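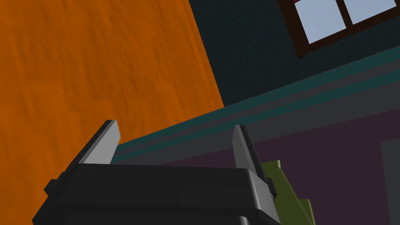 Shopkeepers in Prillthorpe have been told they can apply for money to repaint their fronts before the summer, provided they keep to two colours. The district council's new guide for the High Street and Market Hill asks for a deep matt black on the lower part of each front and a pale, light grey on whatever rises above it. The picture at the top has the same pairing, with the black low down and the light grey standing over it, and the contrast is as strong as the one the guide is after. Gloss finishes are ruled out on both.

The grants cover half the cost of paint and labour, up to a limit of £4000 for each building. Applications are open now and work has to be finished by the end of June. Owners of listed buildings can apply too, but they will need consent in the usual way and have been advised to start early.

There are 119 fronts in the area covered by the scheme. The council wants at least 80 of them to take part, and says it may widen the offer to Chapel Lane if money is left over.

Debora Villa, the planning officer who wrote the guide, said the town centre had gone too long without any agreed approach to colour. The last guide was a single typed sheet that most owners had never been sent.

"People were asking us what they could paint and we were giving different answers depending on who picked up the phone," she said. "Some were told cream, some were told anything they liked. One owner repainted his window frames twice in a year on our advice, and I can't defend that."

The choice of black and grey came out of a study by Todorova, a firm of architects hired by the council last year. Its staff took small scrapings from old woodwork along Market Hill and found layers of dark paint on many of the stall risers, the solid panels underneath the shop windows. Higher up, on the boards that carry the names, the oldest layers were mostly greys and off-whites. Bright colours turned up only in the more recent coats.

The study also looked at how the paint had worn. Dark stall risers hide the splashes thrown up by traffic on the narrow part of Market Hill, where the pavement is less than a metre wide in places. Pale name boards were easier to read from across the road, particularly on the north-facing side.

Not everybody in the town is pleased. Maureen Blackburn has run the wool shop at the top of the High Street for most of her working life and has always kept it mustard yellow. She said she would not be applying.

"Visitors are told to turn left at the yellow shop," she said. "If I go black and grey they'll be in the river. I've nothing against the colours, my own kitchen is grey, but I don't want to look the same as the bank."

The guide is advice only, and owners who are not taking a grant can carry on as they are, unless the building is listed. Mrs Blackburn said she had been given that in writing and had pinned the letter up behind the till.

Others have already started. The hardware shop Trotico, which stands on the corner of Market Hill and Chapel Lane, was repainted last month at the owners' expense and has been used by the council to test the finish. Villa said the first black they tried there had dried with a slight sheen and was changed for a flatter one.

Paint for the scheme will come from Brornora, which has a mixing works on the edge of the town. The firm has made up both shades to match samples held at the council offices and will sell them to grant holders at a fixed price. Owners can use another supplier if the colour is a match, though they will need to hand in a painted test board first.

The money can be spent on preparation as well as paint. Rotten timber may be cut out and replaced, and cracked putty can be renewed. It will not cover new windows, shutters or lighting. Signs are also left out, although the guide does have a page on lettering, which it would like to see painted by hand directly on to the name board. Plastic box signs are discouraged. There are several of these on the High Street, and the council has said it will pay to have them taken down and the holes filled if the owner agrees.

Front doors are a separate matter. The guide allows them to be any colour, after objections at the drop-in session from people living in flats over the shops. Most of the flats are reached by their own door on the street, and a number of tenants said they had painted theirs only recently. Villa said the change had been an easy one to make.

Scaffolding will be restricted on Market Hill because of the width of the pavement. Painters will have to use towers and clear them away by 4pm, when the buses from the secondary school come through. Work on the High Street can go on until dusk.

A decision on each application should take 2 weeks. Forms can be collected from the library or the council offices, and must be returned with one written quotation and a photograph of the front as it is now. Owners who rent out their building need to include a note from the tenant saying they know about the work.

The colour samples are on show in the library entrance, next to the local history shelves, during normal opening hours.

March 7, 2021
By our Prillthorpe reporter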